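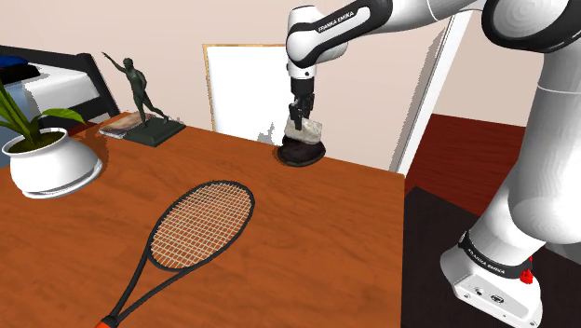
Figure 3. Naming difficulty on a table top: a translucent, crumpled item resting on a dark brown round one (rendered).

4. Vague Nouns in Household Inventories

4.1 The problem of the second column

Every household inventory in our corpus has the same basic layout. The first column gives a room, the second gives an item, and the third gives a condition or a value, depending on who is asking. The first and third columns cause little trouble. People know which room they are standing in, and they have firm views on what their belongings are worth. The second column is where language gets tired.

The corpus consists of 200 inventories written by householders in and near Taremport. Most were prepared for Dirnow, a moving company, and the rest for Medeiros, which rents storage units by the month and asks customers to list what they put in them. The two firms use different forms, but both leave the item column as a blank line and give no guidance beyond the words "describe item." We are grateful for this neglect. A drop-down menu would have destroyed our data before we got to it.

Section 3 dealt with nouns that name a kind of object cleanly, such as "toaster" or "ironing board." In this section we turn to entries in which the writer either does not know the name of the thing, knows two names and cannot choose, or knows the name perfectly well and would prefer not to write it down. We call these hedged entries. They are more common than the literature on object naming would lead one to expect, perhaps for the reason that the usual experiment shows a person a tidy drawing of a duck and waits for the word "duck." Life in a garage is seldom so cooperative. A dark round object of the sort in Figure 3 could go down as a hat or as a shallow bowl, and the column has room for one noun.

4.2 Three ways of not deciding

Hedged entries fall into a small number of types. The first is the double noun, in which the writer puts down both candidates and lets the reader sort it out: "bowl/hat," "blanket or rug," "stool (table?)." The slash is the favorite mark here. It appears to be understood by all parties as a polite refusal to commit. Double nouns cluster in entries for storage, where the writer does not expect anybody to check, and are rarer in moving lists, where a person with a van will shortly be standing in the hallway holding the thing and asking which box it goes in.

The order of the two nouns is not random. The more valuable reading tends to come first. "Vase/jar" occurs and "jar/vase" does not. "Antique/old chair" occurs in one list next to "old chair," and the third column shows that the writer believed the difference to be considerable. Where neither reading carries more prestige than the other, the shorter word usually leads, which agrees with what is known about fixed pairs in ordinary English.

The second type is the stand-in noun. "Thing" is the obvious member of this class and turns up in every kind of list, but it rarely travels alone. Writers dress it: "metal thing," "thing for leaves," "round thing from mother." We found that "thing" nearly always comes with either a material or a purpose, and only in exceptional cases with both. A writer who knows both what an object is made of and what it is for has, as a rule, already remembered its name. The exceptions come mostly from kitchens. One list gives us "wood thing for the honey," whose author had evidently walked right up to the edge of the word "dipper" and turned around.

The third type is the group noun, which hides a number of unnamed items inside one that sounds respectable. "Linens" does a great deal of work of this kind, as do "hardware," "supplies," and "decor." Group nouns look confident and for that reason are easy to miss in coding. Our first pass treated "misc. decor" as a clean entry. Emerson Siqueira, who carried out the second pass, objected in a note in the margin of the coding sheet that ran longer than the inventory, and he was right. We recoded the lot.

4.3 Fatigue

An inventory is written in an order, and the order can usually be recovered from the room column. This lets us ask whether vagueness grows as the writer goes on. It does, and steeply. The opening room, which in most lists is the living room, is described with a care that borders on the literary. Sofas have colors. Lamps have shades, and the shades have trim. By the time the writer reaches the hall closet, adjectives have mostly been dropped, and in the basement whole shelves are disposed of with "stuff."

We had planned to treat this as a plain effect of length, but the picture is less tidy. Short lists show the same slide as long ones. A list of 16 entries can collapse just as completely as one that fills both sides of the form, and it does so at a similar point relative to its end. This suggests that writers pace themselves against the form and not against the clock. They look at how much paper is left, form a view of how much house is left, and spend their nouns to match.

There is one recovery. In a good many lists the final entry is unusually precise, often more so than anything in the opening room. The object concerned tends to be small and of low stated value: a particular screwdriver, a particular tin. We can offer no full account of this. The simplest one is that the writer, having finished, walked past something he or she cared about and went back for the pen.

4.4 Containers and their contents

Bags and boxes raise a difficulty of their own. English lets a container stand in for what it holds, so that "box" on a list may mean an empty box the writer means to keep, a full box, or the books inside it. Speakers at a kitchen table never notice. The firms do notice, and at Dirnow the crew chief is expected to write E or F next to every such entry by hand. We used these letters where we had them. Where we did not, we coded the entry as open, and open entries were left out of the comparison in Section 5.

"Bag" behaves worse than "box." A box keeps its shape when empty and has the decency to look like a box. A bag with nothing in it looks a good deal like cloth, and a bag with something light in it looks like a bag with nothing in it. Writers seem well aware of the problem. "Bag" attracts more question marks than any other noun in the corpus, and it is the only common container noun that appears with the phrase "I think."

We also note a small set of entries in which a container is named by a purpose it has clearly outlived. "Cookie tin (sewing)" is the classic case and needs no defense from us. "Diaper bag (tools)" occurs in the list of a householder whose children, according to the same list, own a drum kit and a motorcycle. The name of the container was fixed at purchase and the brackets have been absorbing the news ever since.

4.5 What the software did

During the period covered by the corpus, Medeiros began to pass its handwritten forms through Prosari, a program that reads the item column and replaces each entry with a term from a closed list. We obtained both versions for a subset of the forms and had hoped to report agreement between them. We report instead that the program admits no uncertainty of any kind. It resolves "stool (table?)" to TABLE. It resolves "round thing from mother" to MOTHER'S DAY ITEM. Roughly 7 percent of all hedged entries were returned as SPORTING GOODS, among them an accordion.

The closed list is not foolish in itself. It was drawn up for insurance purposes, and an insurer is entitled to want a noun. The difficulty is that a hedge carries information, and the program throws it away. When a householder writes "bowl/hat," a reader learns that the object is round, that it is hollow on one side, and that it has been in the closet long enough for its history to be lost. HAT preserves the first of these and part of the second.

For these reasons all counts in the next section are based on the handwritten forms. The five forms that survive only in their processed state were excluded, with some regret in the case of the one that consists entirely of the word LAMP.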